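Section 4: First session in the Filto simulator

You have the Filto arm bolted down, the controller is talking to your computer, and the status light is green. Nice work! Before the real arm moves an inch, we're going to drive its twin inside Velby, the simulator that comes with the kit. This was my favorite part when I first set one up, and I'd ask you not to skip it even if you've used other arms before. You can crash the simulated gripper into the tabletop all evening and it won't cost you a thing.

Plan on 60 minutes for the whole section. If Velby is already installed from Section 2, you can start at 4.2.

4.1 Installing Velby

1. Unplug the arm's power supply at the wall. Leave the USB cable connected.
2. Open the Filto folder and run the Velby installer. Accept the default location unless your main drive is very full.
3. When the installer asks for a kit number, type the number printed on the inside of the box lid (not the one on the controller, which is a serial number and will be refused).
4. Let the asset download finish. On a slow connection this is a good time for lunch.
5. Restart the computer.

Note: If the installer stops with error 19, your graphics driver is too old. Update it, restart, and run the installer again. It picks up from where it stopped, so you won't have to download everything twice.

4.2 Loading the practice world

1. Start Velby and choose Worlds, then Macapagal Bench. It's a plain work surface with very little on it, named for the street where the first kits were put together.
2. Choose Robot, then Filto Two-Finger. The arm appears in its parked pose.
3. Press Sync. The joint values in the left column should match the ones in the right column. If they don't, press Sync again.
4. Press the space bar to wake the motors. Space bar again puts them to sleep. Learn this one by heart!

CAUTION: Velby will mirror your moves to the real arm if the Live switch is on. Check that it says OFF before every practice session, even with the arm unplugged. Renato Bautista, who wrote the motion code, keeps his taped over with a bit of card on screen (he really does), and I've come around to doing the same.

4.3 Moving and jogging

1. Set the speed slider to 200. Units are steps per second, and this is slow on purpose.
2. Hold the W key. The arm moves forward along the bench.
3. Try A, S and D, then Q and E for down and up. Play with these for a few minutes until your fingers stop hunting for the keys.
4. Press H to send the arm home.

When that feels comfortable, raise the slider a little at a time. The top setting is 1325, and it's a blast, but you'll overshoot everything until you've had some practice.

Note: The keys follow the bench, so W always means away from the base no matter how the wrist is turned. If you want the keys to follow the hand, tick Hand Frame in the Drive panel. People who play a lot of flying games tend to like that better.

4.4 The wrist view

So far you've been looking at the arm from outside. Now for the really fun bit, where you look at the world from the gripper itself.

1. Press V to switch to the wrist view. The picture comes from a virtual camera mounted on the hand.
2. Press O to open the gripper.
3. Hold Q in short taps to lower the hand toward the bench. Stop well before you touch.
4. Look at the bottom of the view for the fingers. You only get their upper parts, and they won't look like a matching pair: the left one reads as a chunky wedge, while the right one looks slimmer and points more directly up.
5. Use the gap between them as your aiming guide. Whatever you want to pick up should end up in that gap before you close.
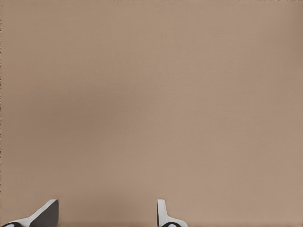 Take your time with the lowering. With a bare surface you have very few clues to how far away you are, and beginners nearly always think they have more room than they do. Janelle Mangubat, our support lead, teaches people to turn on the height readout (press R) and say the number out loud as they go down. It feels silly for a minute and then it works beautifully.

6. Close the gripper with C, then open it again with O. Do this a few times and watch how the fingers travel.
7. Press V to go back to the outside view and check where the hand ended up. Was it where you expected?

Note: Shading on the bench changes with the light setting. If you find it hard to judge the surface, go to View, then Lights, and try Even.

CAUTION: If the hand touches the bench in Velby, the contact counter turns red. Don't move on to Section 5 until you can lower and raise the hand ten times in a row with the counter still gray. The real fingers are tough, but the wrist gears are less forgiving.

4.5 Saving your setup

1. Choose File, then Save Pose, while the hand is hovering at a height you like.
2. Give the pose a name you'll recognize. "Hover" is fine.
3. Choose File, then Export to Jumeck. Jumeck is the small program on the controller that plays poses back, and it'll have yours ready when you power up the real arm.
4. Put the motors to sleep with the space bar and close Velby.

If the export fails, check the USB cable first. Jumeck also refuses pose names with spaces in them, so use a dash or an underscore.

Go on to Section 5, Powering the arm for the first time.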